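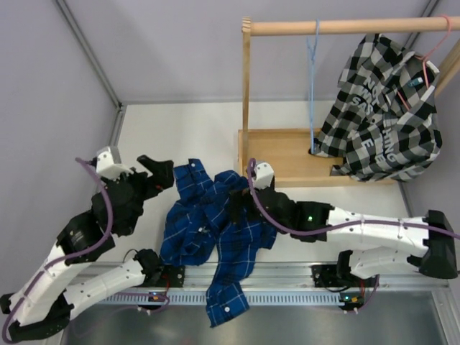

3. Materials and Methods

3.1 Source of the records

The study uses job tickets from four clothing repair shops: Castik, Belau, Zakaria, and Kallik. All four take in clothing from walk-in customers and do the work on site. Castik and Belau are in the center of a mid-sized city and share many of the same customers. Zakaria is in a suburb and does a large share of its work on office wear. Kallik is part of a dry cleaning business, and most of its repairs are added to a cleaning order at the counter.

Each shop writes a ticket when a garment is handed in. The ticket gives the type of garment, the fault as the customer describes it, the work agreed on, and the price quoted. A second part is filled in by the person who does the work and gives the fault as found, the time spent, and any extra work. The two parts often disagree. A customer may report a torn sleeve when the seam has opened and the cloth is sound, or may ask for one button and leave with three loose ones also sewn down. We coded the second part of the ticket wherever both were present, and we return to the gap between them in Section 4.

The shops supplied 3,762 tickets in total. We removed tickets for curtains, bedding, bags, and costumes, tickets where the work was a change of size or length with no fault present, and tickets that could not be read. This left 2,367 tickets for clothing with at least one fault. A ticket covers a single garment at all the shops except Kallik, where a ticket can cover a whole order. Kallik orders were split so that each garment had its own entry before the totals above were taken.

3.2 Why shirts were treated separately

Woven shirts with a collar and buttoned cuffs were placed in a group of their own. They are made in much the same way whatever their price, so faults can be compared across garments without much adjustment. The same parts are present on nearly all of them: collar, stand, yoke, placket, sleeve placket, and cuff. Trousers and jackets vary much more in how they are lined and closed, and knitwear fails in ways that have little to do with seams.

Shirts are also washed more often than most other woven clothing. Many of the faults we found are therefore a mix of wear on the body and wear in the wash, and the ticket alone does not tell us which came first. Cuffs are a good case. A cuff rubs against a desk or a watch strap during the day, and it is then pulled through the wash, where it can catch on other items if it is left buttoned or twist around them if it is not. The sleeve is the longest free part of the shirt, and when a shirt is left in a heap the cuffs tend to end up well away from the body of it (Figure 1). A buttoned cuff puts its load on a single thread shank, and loose cuff buttons were among the faults we expected to find in large numbers.

Short-sleeved shirts were kept in the group, but they were left out of any comparison that involves cuffs or sleeve plackets. Flannel shirts and overshirts were included if they had a collar stand. Polo shirts were not included.

3.3 Coding the faults

The faults were coded by location and by type. There are 6 types: open seam, worn edge, tear in the cloth, missing or loose fastener, failed earlier repair, and stain or burn that the customer wished to have covered. A garment could have more than one code. Where the ticket named a part of the garment loosely, such as "arm" or "front," we used the work carried out to narrow it down. A ticket that said "arm" and billed for a new cuff button was coded to the cuff. If the work did not settle the matter, the location was coded as unknown.

Two coders worked through the tickets separately and then met to compare results. Most of their differences concerned the line between a worn edge and a tear. A collar fold that has frayed will in time split, and at some point the split is what the customer notices. We settled on a rule that a fault is a tear only if the cloth has parted along a line that was not already a fold or an edge. Under this rule a split along the collar fold stays in the worn edge group. This differs from the practice of the shops, where such a collar would usually be written up as torn, and it means that our share of tears is lower than a reading of the raw tickets would suggest.

Failed earlier repairs were coded whenever the ticket mentioned previous work at the same place, whether done at home or by a shop. The shops were more ready to mention home repairs than their own. Castik marks its own repeat jobs with a letter on the ticket, and so its figures for this type are the most reliable. The other shops had no mark for it.

3.4 Customer survey

The tickets say what was wrong with a garment but very little about how it was used or cared for. To fill this gap we placed a short printed form at the counter of each shop, beginning in September. Customers were asked how they usually wash the garment, whether they dry it by machine or on a line or rack, whether they iron it, and how long they had known about the fault before bringing it in. A last question asked what they would have done if the repair had cost twice as much.

The forms were matched to tickets by ticket number. We printed more than 2,000 forms and left them in equal piles at the shops. Return was uneven. Staff at Belau handed the form over with the ticket and asked customers to fill it in while they waited, and the return there was good. At Kallik the forms sat in a rack beside the register, and few people took one. Because of this, the survey answers are used only to help explain patterns in the tickets, and no totals are drawn from them.

The question on drying gave us some trouble. Many customers use both methods and choose by weather or by how soon they need the garment, and the form allowed only one answer. Several people crossed out the choices and wrote a note. These notes were kept and coded as a mixed answer. We would offer a mixed choice on any later version of the form.

The question on ironing was answered more fully than we expected. People who iron their shirts tended to report a fault sooner after it appeared, which makes sense if ironing is the one time the whole garment is laid flat and looked at. A loose button or a short run of open seam is easy to miss on a shirt that goes from the dryer to a hanger. It is also easy to miss when the shirt is on the body, and more so when it is under a sweater.

3.5 Price and time

Prices were taken from the tickets as written and were not adjusted between shops. Zakaria charges by the quarter hour, while the others charge by the job. For this reason, a short job such as a single button looks costly at Zakaria and a long one such as turning a collar looks cheap. Where we compare the cost of repairs, we do so within a shop and not between them.

Time spent was recorded at Castik and Zakaria for nearly every job. At Belau it was recorded only when the work ran longer than planned, and at Kallik it was not recorded. Time is therefore reported for the first two shops alone. It covers the work itself and leaves out the time taken to find matching thread or buttons. Staff at Castik told us that on older shirts this search can take longer than the sewing, especially for cuff buttons, which are often a size smaller than the ones on the front.

3.6 Limits of the data

The records cover only clothing that somebody thought was worth the trouble of bringing in. A shirt thrown away or passed on with a worn collar does not appear, and neither does one that was mended at home with success. The shares reported in Section 4 should be read as shares of the faults that reach a repair shop. They do not show how often shirts fail in general, and they are likely to overstate the faults that are cheap to put right.

All four shops are in the same region, and the mix of clothing reflects its climate and its kinds of work. Heavy work clothing is rare in the set. Two of the shops also turn away leather and down-filled items, which are missing from their tickets for that reason.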